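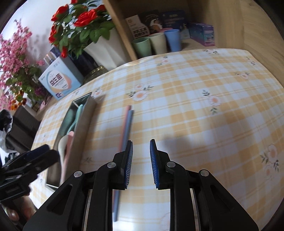 Ticket 232 – Cutlery box, spoons and chopsticks won't sit together

Support > Ceso tableware > Storage boxes

Search tickets Go

Reported: the long box on our dining table jams when the spoons and chopsticks share it. Bought from Limsakul in August.

Tried: spoons in first, handles towards the front – teal on the left, pink lower down. Chopsticks along the right side. Three more are still out on the checked cloth.

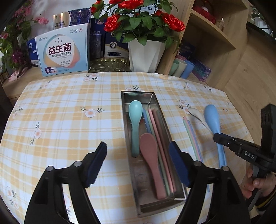
Reply, Ekville desk

Please take everything out and put the chopsticks in first. Ticket stays open.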